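Laboratory Diary, Bimanual Handling Study
Grastcombe site, October, entry 12

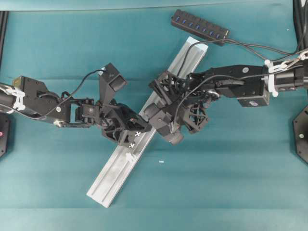
Both grippers over the aluminum extrusion, station camera view.

The station was powered up at 8:40 in the morning. Present were Yasir Magsi, Maham Dogar and the undersigned. Noreen Lodhi joined by telephone for the review in the afternoon. The purpose of the day was to complete the comparison between the two labeling methods on the long-rail task and to decide which of them will be carried into the next block of recordings.

For the benefit of anyone reading this entry apart from the earlier ones, the task is as follows. A length of aluminum extrusion is placed diagonally on the table. The two arms approach from opposite sides, take hold of the rail, lift it, turn it until it is parallel with the front edge of the table, and set it down. An episode counts as a success only if the rail comes to rest within 5 degrees of parallel and neither gripper has dropped it on the way. Partial credit is not given. This rule was adopted in entry 5 after a disagreement over how to score episodes in which one arm let go early, and it has been kept without change.

The training set now stands at 259 demonstrations. All were recorded by teleoperation at this station by two operators, Mr. Magsi and Ms. Dogar. Under the first method, each demonstration is passed to the training software whole, with a single text instruction attached. Under the second, which we have been calling the Zoteo split, each demonstration is divided at the moment of first contact and again at the moment of lift, and each part receives its own instruction. The Zoteo split takes considerably more of Ms. Dogar's time, and the question before the group has been whether that time is well spent.

Morning session. The policy trained on whole demonstrations was run first. It was given the rail at each of the marked starting angles, in the order drawn up by Clémence Tessier last week. The approach was smooth in nearly every episode. The weakness, as before, was in the moment when both grippers arrive over the rail. The two arms have a tendency to converge on the same stretch of it. When this happens they either stop short and hover, or one closes while the other is still moving, and the rail is pushed across the cloth. Mr. Magsi pointed out that the same habit appears in a number of the early demonstrations, in which the operator brought the hands together before spreading them along the rail. He asked that this be recorded, and it is recorded here.

The policy trained on the Zoteo split was run from 10:50 until the midday break. Its approach was slower and had a visible hesitation at the end of the first part. Once over the rail, however, the arms separated more reliably before closing. The steepest starting angles remain difficult for both policies. Two episodes were stopped by hand when the elbow of the left arm came close to its joint limit. These have been entered as failures under the existing rule.

Scoring was done from the recordings by Ms. Dogar, who was not told which policy had produced which episode. The Zoteo split came out ahead in both sittings. The margin was smaller than in the preliminary test reported in entry 9, and I would ask readers of that entry to treat its figures with caution. The preliminary test used a shorter rail, and only shallow angles were tried.

Calibration. The right gripper was found to be closing slightly less than commanded at the start of the afternoon. It was recalibrated by the standard procedure and the last four episodes of the morning were repeated. The scores of three did not change. The fourth changed from a failure to a success, and the repeated result has been used, with a note in the episode file. Ms. Lodhi asked whether the same fault could have affected demonstrations recorded earlier in the month. The command and position logs will be compared to settle this. Until that is done, no demonstrations are to be removed from the set.

Review, 3:15 in the afternoon. Dr. Tessier's written comments were read out in her absence. She supports adopting the Zoteo split but objects to placing the division at first contact, on the ground that contact is judged by eye and the two operators judge it differently. She proposes using the gripper opening recorded in the logs. Ms. Dogar agreed that her own marks had drifted over the past weeks. Mr. Magsi preferred to keep the present marks until the current block is finished so that the results can be compared. After discussion it was agreed to do both: the block will be completed with marks made by eye, and a copy of the set will be divided again from the logs and trained separately.

It was also agreed that new demonstrations should begin with the hands apart. The operator's instruction sheet will be amended to say that each arm is to approach its own half of the rail. Mr. Magsi will draft the wording.

Matters outstanding. The report owed to the Amegashie program is to include the morning comparison, with the repeated episode identified. The request from the Fandel group for a copy of the scoring rule has been answered. The comparison of the gripper logs is assigned to Ms. Dogar, and the second division of the set to Dr. Tessier.

The arms were returned to their rest positions and the station was powered down at 5:20.

Rukhsana Minhas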